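About Farasero

Farasero is a small workshop that builds and tests machines for household and shop-floor chores. People write to us nearly every week with the same question: can a robot do my dishes yet? We love that question, and this page is mostly our long answer to it. The short answer is some of them, slowly, in a kitchen it already knows.

How we got going

We started in July with 3 people, one bench and a used arm that had spent its first life moving trays of bolts. All of us had come from factory automation, where everything arrives at the same spot, the same way up, at the same moment. That world is wonderful to work in and it spoils you. We put a cereal bowl in front of the arm on our first afternoon and it took us until evening to get it picked up cleanly, and then somebody turned the bowl over and we had to begin again!

That bowl set the direction for the whole company. We had wanted to make a general kitchen helper (we even had a list of rooms it would move on to next). What we do now is pick one chore, break it into the little actions that a person does without thinking, and work out which of those a machine can be trusted with. Then we tell people what we found, including the parts that make us look slow.

What we work on

We have two main projects and one that refuses to go away.

Traleta is our kitchen project. It covers putting things away after washing: plates, bowls, mugs, flatware and the odd cutting board. The washing itself we leave to the dishwasher, which is already a very good robot if you ask us, and has been for decades. The trouble in most homes is at either end of it. Loading and unloading are all reaching and turning and finding a gap, and that happens to be the kind of work we enjoy most.

Sopacua is the shop-floor project. It sorts mixed parts into bins, feeds a packing station and clears away empty cartons. Shops have been kinder to us than kitchens. The light stays the same, the shelves stay where they were, and if the machine needs a mark on the floor to find its place, you can just put a mark on the floor. Try doing that in somebody's dining room.

Oma began as a laundry test and is still a laundry test. It folds hand towels nicely. It folds T-shirts in a way that we would describe as folded if we were feeling generous. We keep at it in the gaps between other work because cloth is such a great teacher, and everyone here has a favorite idea about sleeves.

So, can machines do chores yet?

Let's go through it by the kind of job, the way we do with visitors.

Floors are the happy story. A machine that vacuums or mops a flat floor is ordinary now, and plenty of homes have one. The job suits a machine: it can be done in any order, it can be done twice without harm, and a missed corner can wait until tomorrow.

Carrying is getting good. Moving a closed box or a tote from one place to another, on a smooth floor, with a clear path, is something we'd be comfortable leaving a machine to do in a shop. In a home there are rugs, cats, stairs and shoes, and we wouldn't promise anything.

Picking things up is where it gets interesting. A mug on a table by itself is easy these days. A mug in a crowded sink, half under a pan, handle turned away, is still hard, and clear glass is harder. Our cameras look straight through a drinking glass and see the counter behind it. We've tried different lights and different angles, and we've had some lovely surprises, but we don't call it solved.

Putting things down is harder than picking them up, and that's the part people never guess. When you pick a thing up, you only need to hold it somehow. When you put it down, it has to go in a certain place, a certain way around, next to other things that mustn't be knocked over. You also can't let go too early. Most of our broken crockery has been broken in the last inch.

Cloth, bags and anything floppy are still a long way off for daily use. A shirt has no fixed shape, so the machine has to keep looking and keep changing its mind. Oma gets there, but you could have done the whole basket by then and made a cup of tea.

Cooking we mostly leave alone. Stirring and pouring can be done by machine, and some firms do it very well with equipment made for the purpose. Chopping in an ordinary kitchen with an ordinary knife, next to ordinary people, is not something we want to rush.

Why we care so much about plates

Plates are our favorite test, and we'll happily talk about them for as long as you let us. They look simple. They're round, they're hard, they don't bend and they don't roll very far. But they come in sets, and a set wants to be stored close together, and that changes everything. The fingers need room on both sides of a rim. The plate needs to come out straight, without dragging the one behind it. Then it has to go back in at the same lean as the others. 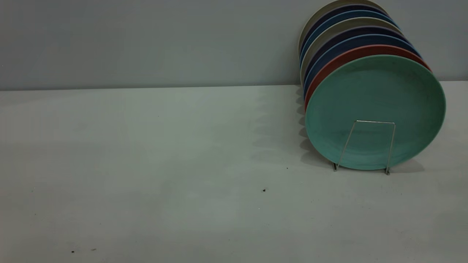 Color helps us more than we expected. When each rim is different from the one behind it, a camera has a much easier time deciding where one plate stops and the next begins. With a matching white set the edges melt together, and the machine may try to take hold of two at once. Of course most people own matching sets, so we can't stop at the easy version. We work in steps: mixed colors first, then two colors, then all one color, and then all one color with the lamp moved to the other side of the table. Shadows catch us out too. A strong shadow from a curved rim can look an awful lot like another curved rim.

A person does all of this by feel. You slide a fingertip into the gap, you sense the next plate touching, you ease off a little. Machines can have a sense of touch as well, and ours do have it in a modest way, but learning how to use it takes a great deal of practice. For a single change to the grip we run 200 tries before we believe anything. The first 50 are often fantastic! Then the luck wears off and we find out what we've really made.

How we test

Our rule is that a test counts only if no hand has touched the setup after the machine has started. If somebody nudges a plate to help, the try is marked as a miss. It sounds strict, and on a long afternoon it feels strict, but it has saved us from fooling ourselves many times over.

We write down misses in plain words. "Took two." "Let go early." "Stopped and waited." A notebook full of those tells us more than a score does, and when a new person joins the team, reading the notebook is their first job. Quite a few of our best ideas came from someone new asking why a certain kind of miss kept turning up.

We also test at the speed the machine can manage safely, and when we show a video we show it at that speed. If you come across a Farasero clip and it looks slow, you're seeing what we see. We like it that way. It makes the day when something gets faster a proper celebration, with cake if there's time to get some.

What we tell people who want one now

If you run a shop, a packing room or a small kitchen that serves the same meals each day, talk to us. There's a fair chance that one part of one job could be handed over, and we'd enjoy finding out which. We'll come and look, and we'll watch the work being done by the people who do it well, because they know where the trouble is. Sometimes we go home and say no. A better shelf has beaten us more than once, and a shelf never needs an update.

If you'd like help at home, we don't sell a home machine. We would love to someday. What we have is a test kitchen, a growing pile of notes and a real belief that a useful helper will come in pieces: one that puts away plates, then one that does plates and mugs, and so on. For people who find it hard to reach or lift, even that first piece could mean a lot, and they're the ones we think about when we choose what to work on next.

Who works here

There are 5 of us now. We have backgrounds in machine repair, software, restaurant work and furniture making, and everyone takes a turn at everything, sweeping up included. We're glad of the restaurant experience every single day. Someone who has cleared tables through a dinner rush has opinions about stacking that you won't find in a textbook.

We take on a student for the summer when we have a bench free. You don't need to have built a robot before. Tell us about a chore you've looked at closely, and what makes it harder than it seems.

Come and see

We open the workshop to visitors by arrangement. You can watch Traleta put away a rack, try to beat it (you will, easily) and bring along something from your own cupboard for it to have a go at. Odd shapes are very welcome. Please don't bring anything you'd be sad to lose.

Use the contact form to ask about a visit, a summer place or a job you'd like us to look at. We read everything that comes in, and we answer faster than our machines unload a dishwasher.

Page last updated 6/13/21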